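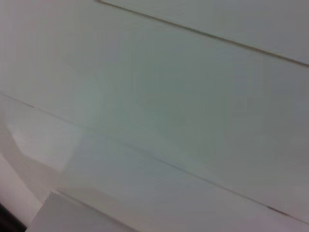
Hidayah Saragih

When I moved into the Vandness building in October, my neighbor Wiesława Rutkowska gave me a jar of sourdough starter and a page of notes in her handwriting. I had never baked bread before. In my family we ate rice every day, and bread was something that came from the shop in a bag.

The first loaves were flat and very hard. I wrote to the newsletter to ask for help, and several readers answered. I would like to share what I learned from them.

Obed Nyarko wrote that my kitchen was probably too cold at night. He told me to keep the jar on top of the refrigerator and to feed it in the morning, before work, so that I can watch it during breakfast and again when I come home. After one week it was growing to double its size, which it had never done before.

Wiesława uses 365 grams of water for 500 grams of flour. For me this dough was too wet to handle, so I went down a little and added the rest later, when my hands knew better what to do. She also told me to stop adding flour to the table every time something sticks. Wet fingers are enough.

The last problem was the oven. Mine is old, and the numbers on the dial are not correct. I bought a small thermometer and found that 200 degrees on the dial is much less inside. Now I heat the oven for a full hour with the heavy pot already in it, and the crust is finally brown.

I still make mistakes. Last month I forgot the salt, and my husband ate two slices before he asked me, very politely, if the recipe was new.

Several people have asked if they can have some starter. Yes, please! I throw away a part of it each time I feed it and I would prefer to give it to somebody. Bring a clean jar with a lid to apartment 111 in the evening. I will also give you a copy of Wiesława's notes, with her permission. The copy is typed, because her number 1 and her number 7 look the same to me and this was the cause of at least one bad loaf.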